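Restaurant Operations, Unit 2: Cover Forecasting and Table Turns
Instructor: Brenda Troncoso

Definitions. A cover is one guest served. A turn is one party seated, fed and cleared at a given table. Turn time runs from seating to reset, so a slow reset lowers capacity even when the kitchen is on pace.

Worked case: Chisholm, a noodle restaurant with a single dining room. January covers were 2,056, of which 1,652 were dinner. Lunch covers are found by subtraction (404). Dinner therefore carries most of the prep load, and the par sheet for broth and garnish should be built from dinner counts first.

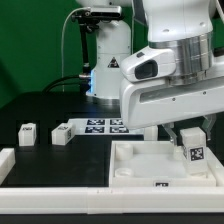

Forecasts are made per service period. Averaging lunch and dinner together hides the peak and leads to short prep in the evening and waste at midday. Record walk-ins and reservations in separate columns. No-shows are entered as zero covers and are not deleted.

Compare Hikus, a counter-service shop with no reservations. Its limit is the length of the line at the register, and turn time has little use there. Ticket time is the better measure.

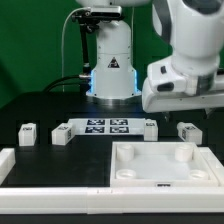
Prep stations are labeled before service, and the label states the item, the time made and the discard time. Hazard labels are a separate class and stay on the equipment permanently. The usual form is a small yellow-and-black triangle with a dark symbol, as on the white column in the photo. Date labels must not cover it.

Reading for next session: the Hundum menu costing sheet, both pages. Bring a calculator.

Exercise: recompute the Chisholm dinner share if lunch rises to 800 covers and dinner is unchanged. Show the total.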